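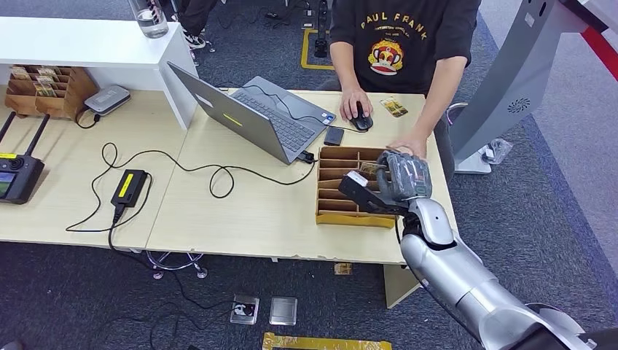
9th August. Second go at the Castereo seed swap catalog, and I finally have a scheme I like! The old one (alphabetical by common name) fell apart in June when we ended up with the same bean under three different names, so this time it goes by family first, then sowing month, then whatever the donor called it. A cardboard organizer with lots of small compartments, like the one on the desk by the laptop, is the sort of thing I have in mind for the index cards. One compartment per family, and the big ones like squash can spill into the next.

Germination results for the Duda lettuce: 93 percent on damp paper towel, 27 percent in the cheap potting mix. Same packet, same windowsill, 21 days. I'm blaming the mix - it crusts over after watering and the seedlings just give up underneath. Need to redo it with the mix sieved, and maybe a thin layer of sand on top.

Teresa Witkowska wants the Gonedier tomato listed as a paste type. I'd call it a slicer, but she's grown it longer than I have, so paste it is (with a question mark in pencil).

Still to do:
Print more envelopes, the narrow ones
Dry the second tray of Dellov peppers, 2 more weeks at least
Ask Teresa which year the parsnip seed is from - if it's older than last year I'm tossing it
Find the good pencil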